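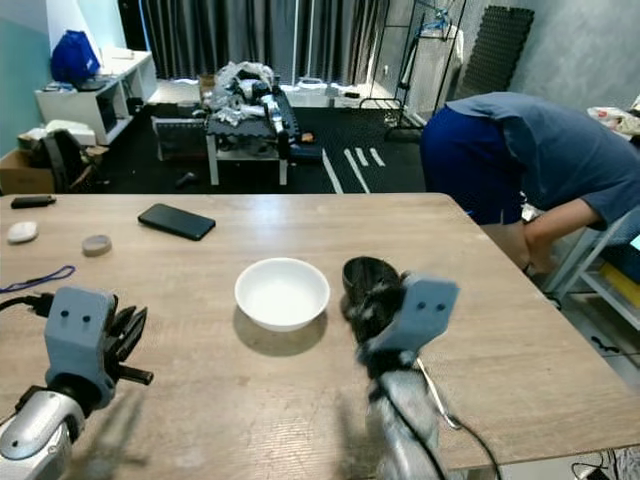
Slide 1. Two arms, one bowl, one dark cup. Tabletop work at the Preltby site.

Speaker notes: "What the bench changes". Slot is 25 past, after the coffee. Speak slowly. Water is on the left.

Slide 1 (leave it up while people sit down)

Good morning. Thank you for staying for this session. I work as shift coordinator at Rindeo, in the Preltby building. I am not an engineer, and I will not speak about motors or software today. My colleagues from the technical side have their own talk this afternoon. I will speak about the people who stand next to the arms, and what their day is like now.

On the slide you see the kind of task I will talk about: a hand with a cup, a bowl beside it on the table, and a person close by doing something else. Please keep this person in mind. Most of my talk is about the person.

(Wait. Let them look. Do not read the caption aloud.)

Slide 2: Where we started

We are a sorting and packing business for kitchen and table goods. Returned sets come in, we check them, we put together complete sets again, and we send them out. Before the arms, all of this was done by hand at long tables. A good sorter could take a mixed crate and know in a few seconds what was missing. This knowledge was never written anywhere.

The first bench with two arms was started in May. We call the project Druller. Please do not ask me what it means, it was the name of the folder.

At the beginning there were 9 of us on the day shift at Preltby. There are still 9 of us. I say this early, as I know it is the question in the room. The management gave this promise in writing for the trial period, and they kept it. What comes after the trial I cannot tell you, and I said the same to my team.

Slide 3: What the work is now

Three jobs exist today that did not exist before.

First, the setter. The setter puts the objects on the table before each run and puts them back after it. This sounds simple. You bend, you lift, you place, you step away, and then again. On a full day we make 152 runs on one bench. So the setter bends a lot.

Second, the watcher. The watcher stands near the stop button and looks. If the hand takes the bowl badly, the watcher decides: let it continue, or stop. We write down each stop with a short reason.

Third, the checker. The checker looks at the recordings later and marks which runs are good. This is a sitting job, and it is the only one of the three where you can drink your tea while you work.

(If short of time, jump from here to slide 5.)

Slide 4: What people told me

I talked to everybody on the shift, one by one, in the canteen, without the manager. I give you the answers as they were given to me, without names.

"My hands are less tired and my back is more tired."

"I used to be fast. Now fast is no use, the arm has its own speed."

"I like it. In my old place I could not look up for two hours."

"When it drops something, everyone looks at me."

The last one stayed with me for a long time. The person who said it was a watcher, and she felt that a mistake of the machine was her mistake. In our first form there was even a line with the words "operator error" and no line for anything else. We changed the form. Now there are separate lines for the arm, the object, the set-up and "don't know". The line "don't know" is used very often and I think it is a good thing that people dare to use it.

Slide 5: Three things we changed

The rotation. At the beginning one person could be setter for the whole shift. After some weeks we had complaints about backs and knees, and one person went to the doctor. Now nobody is setter for more than 2 hours. After this you go to watching or to checking. The bench supplier, Rastogi, wanted longer blocks, as each change of person costs some minutes. We said no. I recommend that you decide this before the contract, and not after it as we did.

The table. We asked for a higher table. We do not have it yet. The arms must be fixed again and measured again if the table moves, so it is a bigger job than it looks. It is promised for the second bench.

The pay. Watching was paid one step lower than sorting, with the argument that the watcher "only looks". The team did not accept this. It took nearly 100 days until it was corrected, and in this time two people asked to go back to the hand tables. They were right to be angry. All three jobs are now on the sorting rate.

Slide 6: What is still not good

I want to be fair, so here is the list as it stands.

The noise is not loud but it is the same all day. Some people wear ear protection and then do not hear when a colleague calls them.

People talk less. At the long tables everybody faced each other. At the bench you look at the arms. We have now a common break at ten and it helps a little.

The old knowledge is getting lost. We have new colleagues who can set a bench perfectly and cannot tell you which lid belongs to which pot. Once a week, on Saturday, the experienced sorters take a mixed crate and work through it by hand with the new ones. It is paid time. It is the most popular hour of the week.

We have no clear rule about who may see the recordings. People near the bench can be in them. The works council has a draft, and I hope for a signature before the second bench arrives.

Slide 7: Questions

Probable questions, with my answers:

Is it faster than by hand? On simple sets, no, not yet. On mixed crates we do not use it.

Was anybody hurt? One pinched finger in the first weeks, at a cable cover, while the arms were switched off. It is in the accident book.

Would you do it again? Yes, with the rotation and the pay settled from the first day.

(Copies of the new stop form are on the chair by the door. Ask people to take only one, I could not print more.)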